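From: Barbara Pawlak
To: Plenik tenants list
Date: 7 November 2022
Subject: Re: [plenik] Hard water and the softener quote

Valbona Golob wrote:
> Does anyone know if the Zeteck price covers the whole building or only
> the east side? Also, my shower head is clogging again and I cleaned it
> in June. Is it worth waiting for the softener or should I just buy a
> new one?

Valbona,

It covers the whole building. The quote is 1,865 for the unit and the fitting, plus 238 a year for salt and one service visit. Clernon never sent a price, so I have stopped asking them.

I would not buy a new shower head yet. Unscrew it, leave it overnight in a bowl of white vinegar, then go over the holes with an old toothbrush. Mine was worse than yours sounds and I got another year out of it. If the rubber washer is flat, replace that too — the hardware store on the corner has them.

For kettles, half vinegar and half water, bring it to a boil, let it stand an hour and rinse twice. Please don't use vinegar on stone counters. It leaves dull marks and they don't wipe off. Put a towel down first or do it in the sink. 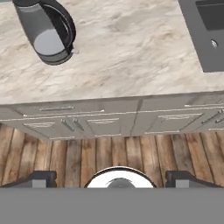

Kettle at the back, sink on the right.

Dagný asked about water pressure. Zeteck says we may notice a small drop on the top floor. I have asked for that in writing and will forward it when it comes.

We need 50 yes votes out of 70 apartments before I can sign. Send yours to me directly, not to the list.

Barbara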